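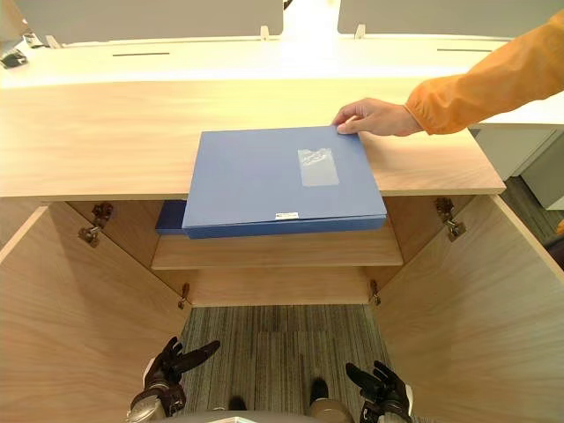
How many examples before the policy learns a new cabinet? More than we planned - we budgeted 10 per cabinet and Galia needed 189 before the curves moved.

Say that slow. Then the numbers. 221 episodes recorded, 189 kept. Rest thrown out - mostly late starts, a few dropped logs.

Reset is the bottleneck. Blue boxes, wooden cabinet, someone has to set things up between takes. Vary the start pose every time, dont let it drift back to the same spot. Skip the Estov story if short on time.

Next - doors. Open doors change where the hands can go. Label door state at the start of each episode, not afterwards from video. We did it afterwards in September, never again.

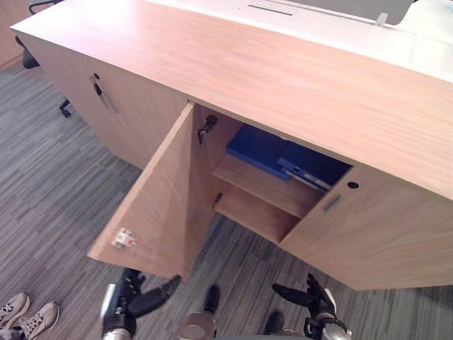
Konrad Sutter thinks we should keep the failed grasps too, tagged, and let training sort out the weights. Fair point. Dont argue it on stage, say we're testing it on the Condori split.

Two operators minimum, different habits. One operator = the model copies thier hesitation.

Last bit: held-out cabinets. Pick them before recording. Thank Baltazar, then questions.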